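Questions we keep getting about the Roncombe hand-held gripper kit. Short answers, updated in March. If yours isn't here, mail Coralie Ashby.

## What do I get?

Two hand-held grippers, a harness, charger, cables, printed quick start. Plates and bowls not included -- use your own.

## Do I need a robot to start?

No. People do the task with the grippers in hand, you record it, the robot side comes later. Plenty of customers rent the kit for a month before they've even picked an arm.

## What tasks do you suggest first?

Table work. Stacking plates, unstacking them, setting them out. Smooth round things with a rim teach you a lot about finger angle. 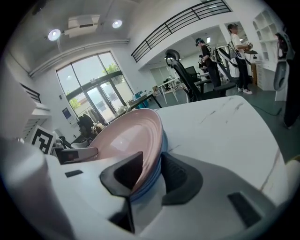

Start slow. Come in at the rim, close, wait a beat, then lift. Murray Mudgway wrote a two page sheet on this, its in the box.

## One gripper or two?

Two if you can. One-handed demos are quicker to record but you'll want both for anything wide or slippery. The price is the same either way, so no savings in leaving one behind.

## How should the operator stand?

Close to the table, elbows loose. Straps snug, not tight. Markers on the cubes need to stay in view of the head camera, so don't tuck your wrists under.

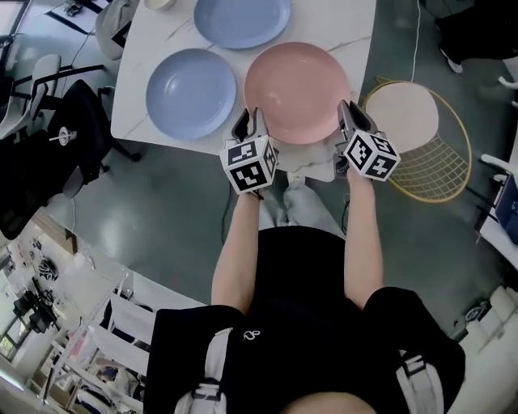

Swap operators when arms get tired. Sloppy demos cost more time later then a coffee break does now.

## How many demos do I need?

Depends. Our pilot with Prorport ended up with 1262 usable ones for a single plate task, and Shafiq Herath would have liked more. Plan for 2000 and be happy if you stop early.

## Does it work with Zakon software?

Export yes, live view not yet. Hamish Baxter is on it. No date, please stop asking him :)

## Can I wash the fingers?

Damp cloth only. No dishwasher. Yes, someone did.

## What if a marker gets scratched?

Reprint from the file on the support page, matte paper, full size. Do NOT scale to fit. Recalibrate after -- takes a few minutes.

## Returns?

Thirty days on rentals, box and all parts please. Missing cables get billed. Ashton Tamihana handles returns, mornings only.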